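Pekalthorpe Home Server Notes
Builds / Boards and Processors / Fitting a processor in a socketed server board

Fitting a Processor in a Socketed Server Board

Swapping the processor on an older server board takes ten minutes if you have everything laid out first. The steps below cover square processors that drop into a lever-and-frame socket with contact pins in the board. If your socket uses a screw-down carrier, the order of work is different and you should follow the sheet that came with the board.

What you need

A clear table with good light
A Phillips screwdriver for the cooler
Isopropyl alcohol and lint-free wipes
A fresh tube of thermal paste
An antistatic wrist strap
The plastic cover that came with the socket, if you still have it

Check the board first

Look up your board's processor support list before you open the case. A processor can fit the socket and still fail to start if the firmware is too old for it. On my own Baird board the list called for firmware 2052 or later, and the update had to be done with the old processor still in place. Write down the version you are on now, and save your settings if the board lets you.

Take the old parts out

Shut the machine down, switch off the supply and pull the cord. Press the power button once to drain what is left. Put on the strap and clip it to bare metal on the case.

Unplug the cooler fan. Loosen the 4 cooler screws a couple of turns each, working corner to corner, until all of them are free. If the cooler will not lift, twist it gently left and right to break the paste. Do not pull straight up on it.

Wipe the paste off the old processor before you open the socket. Paste that gets down into the contacts is very hard to remove.

Push the lever down and out, let it rise, and open the frame. Lift the old processor straight up by two opposite edges and put it in a tray or an antistatic bag.

Look at the contacts

Tilt a flashlight low across the socket. The contacts should make even rows with the same shine all the way along. A bent one shows up as a break in the pattern. Don't touch them, and don't blow into the socket. If you see dust, use a hand blower from a few inches away.

Line up the new processor

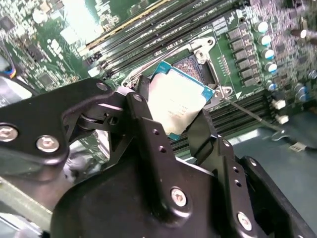

Posted in Builds by the Pekalthorpe editor
October 2023

A processor should be held by its edges, with the metal heat spreader facing up and nothing touching the underside. Keep it over the socket while you work out which way around it goes, and turn it until these match:

The small triangle on one corner of the processor and the mark on the socket or board
The notches in the edge of the processor and the tabs in the socket, if your type has them

Bring it level, then lower it straight down. It should sit flat under its own weight. Do not slide it into position. If one side sits high, lift it out and check the notches again.

Close the frame and bring the lever down under its hook. Many sockets need a firm push here. If the plastic cover is clipped into the frame it will usually pop off as the lever closes. Keep it, as most makers want it back on the socket for a warranty return.

Paste and cooler

Clean the heat spreader with alcohol and let it dry. Put a pea-sized dot of paste in the center. Larger server processors need more, and the cooler maker's sheet will show the pattern. I used Prelley paste on this build and a Titness tower cooler.

Set the cooler down evenly and start all the screws by hand. Tighten corner to corner, a couple of turns at a time, until they stop. Plug the fan back in before you do anything else.

First start

Connect power and a monitor. The first start may be slow while the board checks its memory. Go into setup and confirm that the processor name is right and the fan is turning.

Run a full load and watch the temperature. Mine leveled out at 87 degrees Fahrenheit at idle in a cool basement. If yours climbs fast and the machine shuts off, power down and reseat the cooler with new paste.

Related: Updating board firmware from a USB drive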